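4. Sharing a table in the two reading rooms

4.1 Setting and diary sheets

Both reading rooms are open to anyone, no card needed to sit down. Praltano is the older one, a long room on the ground floor with the street on one side. Osten is upstairs over a bus station, smaller, warmer, louder in the afternoon. Tables in both rooms come from the same supplier (Đàm) and were delivered in the same order, so size and height are not a variable here. Chairs are. Praltano kept its old ones, Osten did not.

We wanted to know how strangers come to share a table, how they decide it is alright to do so, and what makes them leave earlier than they meant to. Earlier work mostly watches people from a corner of the room. Good for where they sit, weak on why. We used diary sheets instead. One page, both sides, filled in at the table or right after leaving it. 900 sheets handed out at the doors, 324 returned and readable. A low return but the sheets asked a lot: arrival, reason for coming, who was already at the table, anything said, anything moved, reason for leaving. Sheets with only the first box filled were dropped.

All sheets were typed up and coded in Hilidix. Two coders, working apart, then together on the ones that did not match. Most of the mismatches were about "asked", see 4.3. The code list is in the appendix and is longer than it should be. We merged several codes late, after the first pass was done, and the older names still show up in a few of the quoted lines.

4.2 Choosing a seat

The known pattern holds. People take an empty table when there is one, and when there is not they take the seat diagonally across from the person already there. Both rooms. What the diaries add is how much of the choice has nothing to do with the other person. Sockets come first at Osten. Light comes first at Praltano, where the street side gets glare in the morning and is left alone till lunch. Heat matters in January and after that hardly gets a mention. Several people wrote that they walked in meaning to sit alone and gave that up before they got past the shelves, so by the time they reached the table the question of sharing was already settled for them. They were picking a chair.

Bags do a lot of the work. A bag on the chair next to you is read as "taken" by nearly everyone, and by its owner as "just my bag". This gap came up again and again. Writers who complained about other people's bags on chairs also reported, on the same sheet, putting their own on one. We did not ask about it, they simply wrote it down in two different boxes. A coat on the chair back reads as softer. People will ask about a coat. They will not ask about a bag, or not till the room is full.

Diagonal seats go first, then the far end, then directly opposite, and the seat right beside a stranger goes last. Some diarists went home before they would take it. One wrote "only one beside, so left." That is the whole sheet apart from the arrival time.

4.3 Asking

"Is anyone sitting here" is the standard line, and it is almost never a question about whether anyone is sitting there. The diaries make this pretty plain. Writers describe it as a way of being seen before sitting, so the other person can pull in their things and not be startled. Some don't say it at all and touch the chair back instead, or tip the head. We coded all of these as asking. One coder at first took only spoken words as asking, which is where the mismatch came from. After talking it over the wider reading was kept, with a sub-code for spoken.

Refusals are very rare on the sheets. When they happen they are put in terms of a third person who is about to arrive. Whether that person did arrive we can not tell, the diaries stop at the seat. The refused writers mostly took it at face value, though a few went on about it in the margin at some length.

4.4 Lines on the table

Once two strangers share a table there is a line between them. Not drawn, not spoken about, but writers know where it is to within a notebook's width and they notice when it is crossed. They describe it using whatever the table gives them. A join between two tops, a scratch, the edge of a shadow. Where the surface gives nothing to go by, the line gets built from things: a phone laid flat, a pencil case, a row of books with the spines out. Plain tops are the common case in shared rooms now (Figure 3), and they leave this job to the sitters.

Figure 3. White tabletop, faintly speckled matte surface, thin pale wood strip along the far edge.
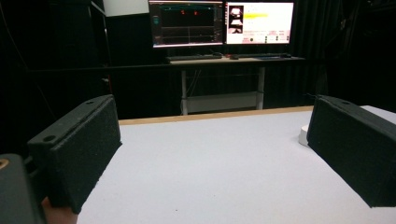
Do people who share a table keep to an equal half each?

Mostly they keep to what the first arrival left free, and treat that as fair for the rest of the stay. The person who came first sets the line, often without meaning to, and the second person fits in around it. When the first one leaves, the line tends to stay where it was. The second sitter keeps to the smaller part even with the other chair empty, sometimes until the end of the visit. Writers noticed this in themselves and found it a bit silly, but did it anyway.

Crossing is tolerated for some things and not others. Elbows fine. Paper that slides over is fine if it is pulled back. Crumbs are not fine. Food of any kind brought out the longest entries, and at Osten, where food is allowed, they were longer than at Praltano, where it is not. Our reading: a rule against food gives the annoyed person somebody else to be annoyed at. Without the rule it is just the neighbor.

Shaking is the other one. A knee going under the table, hard typing, rubbing out. The table carries it over to the other side and there is no line against it. Writers rarely spoke up. They moved their own things, or pressed down on the top with a forearm, or left. Erasers were named more often than keyboards, which we did not expect, and which may come down to when the sheets were handed out (exam weeks, see 4.6).

4.5 Leaving

Most people left when they planned to. Among those who left early, the reasons given were, in rough order, noise, a change in who was at the table, hunger, and cold. A change in who was at the table is worth a word. It is seldom about the new person as such. Writers had got used to one stranger and did not want to start over with another. Same effort, second time in a day. A few called the first neighbor "my" neighbor. They had not spoken.

Watching each other's things is the one point where strangers do speak, and the words are close to fixed. "Could you keep an eye." Always agreed to, on every sheet where it comes up. Those who agreed then felt they could not leave, and put off going for coffee or to the bathroom or even home. One writer missed a bus. Being asked was described as nice and as a nuisance in about equal measure, often in one sentence.

There is a small ritual at the end as well. Push the chair in, a nod, no words or one word. Writers who got no nod mentioned it. Writers who gave none mentioned that too, usually with an excuse, a phone ringing or a closing bell.

4.6 Limits

Several. The sheets were handed out at the doors, so people in a hurry are underrepresented, and people who like filling in sheets are over. Exam weeks are in there and push the sample toward students; taking them out leaves too little from Osten to say much. Both rooms were covered on the same days except one Thursday, when Osten closed early and we have the morning only.

Table layout was not held constant either. Praltano has more tables and the staff shift them for evening events, then shift them back, not always to the same spots. Across both rooms there are 48 tables on the floor plan we were given. The plan was out of date for the back part of Praltano and we corrected it by hand, which helped with most sheets but not the ones where the table number was left blank.

Diaries also tell us what people were willing to write down while possibly sitting a few feet from the person they were writing about. Some sheets are clearly guarded. Others clearly not. We did not try to correct for it.

Last, a point on wording. The sheet said "the other person at your table", and a good share of tables had more then one. Writers picked one and wrote about that one, generally the nearest. What happens at a full table, with lines running in more than one direction, is not covered by these data and the few full-table sheets we have don't agree with each other. Section 5 takes up the chairs.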